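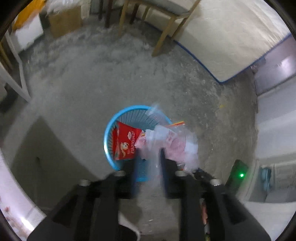 ## 4. Setting up the oral presentation room

Read section 3 first if you haven't loaded the abstracts yet. None of this works without them. Settings below are for Trivside 3, the conference build. Older build has different menu names but the order is the same.

Needed before you start:

- room laptop, charged, plus its own charger (not the one from the poster hall)
- chair's login card
- the printed running order
- clicker, spare batteries
- judge sheets, one set per judge

### 4.1 Open the session

1. Log in with the chair's card. Not your own — your own login opens the session in view mode and you can't start the timer.
2. Go to **Sessions > Oral**. Pick the room.
3. Check the session title against the printed running order. If they differ, the paper wins. Fix it in **Edit session**, then save.
4. Press **Load speakers**. Wait for the list to fill. Don't press twice, it loads everybody twice.
5. Drag speakers into running order. Withdrawn talks go to the bottom, marked **W**. Don't delete them, the certificate list is built from the same table.

**Note:** the abstract book goes up to number 371. Anything higher is a late entry and has to be typed in by hand under **Add speaker**. Title, presenting author, institution, category. Co-authors can wait.

### 4.2 Slides

1. Collect slides at the desk, not in the room. Last call is the tea break before the session.
2. Copy to the folder named for the room. File name = abstract number, then surname. Nothing else.
3. Open every file once, click through to the end. Check equations and chemical structures especially. Missing fonts turn them into boxes.
4. Video clips: play each one with sound on.
5. If a file is broken, ask the speaker for a PDF. Use the PDF.

**Caution:** do not edit anyone's slides. Not even a spelling mistake in the title. Send the speaker a message from the desk and let them resubmit.

### 4.3 Timer

Student talks are 12 minutes including questions. Invited talks are set seperately, see 4.6.

1. **Timer > New**. Enter 12:00.
2. First warning at 3:00 remaining. Yellow.
3. Second warning at 0:00. Red, with bell.
4. Tick **Show to speaker**. Leave **Show to audience** off.
5. Test it. Bell should be audible at the back row with the door shut.

Timer does not stop by itself at the end of questions. Chair presses **Next**, and this also opens the next speaker's slides. If the chair forgets, the overrun gets logged against the wrong talk. Fixable afterward in **Log > Reassign** but it's slow.

### 4.4 Judges and scoring

1. **Judges > Add**. Type the name exactly as on the sheet.
2. Assign at least 3 judges to each category. With fewer, the Best Paper ranking stays grayed out.
3. Enter conflicts of interest now. Supervisor, co-author, same lab. The system skips that judge for that talk and rescales the total.
4. Print blank score sheets as backup.
5. Run **Check scoring**. All green before you let anybody in.

Full marks for a talk is 400, all judges combined after scaling. So don't panic if a single sheet looks low on its own.

**Note:** ties are not broken automatically. The chair sees both names and picks a method under **Ties** — either the originality mark or a second look by the judges. Write on the running order which one was used.

**Caution:** scores lock when the chair presses **Close session**. Unlocking needs the admin code. Manikandan Rao has it, desk extension is on the back of the chair's card. He will ask for the paper sheets, so bring them along.

### 4.5 Rooms with different kit

- **Borkum:** old projector, 4:3 only. Set **Display > Ratio** before loading slides, not after.
- **Morikawa:** two screens. Mirror them. Extended mode puts the judge window on the big one, in front of everyone.
- **Dellivport:** no wired network. Work offline, then press **Sync** at each break. Wait for the tick before closing the lid.

### 4.6 Invited talks

1. Make a seperate timer with the length from the running order.
2. Untick **Scored**.
3. Put the talk first or last in the session. In the middle it resets the judge window and they have to log in agian.

### 4.7 Closing

1. Chair presses **Close session**.
2. Export results. Two copies, one to the desk, one to the stick in the chair's folder.
3. Collect all judge sheets, blank ones too.
4. Clear the slides folder after the export, not before.
5. Laptop back to the desk by 5:30 pm, with charger.

Certificates are in section 5.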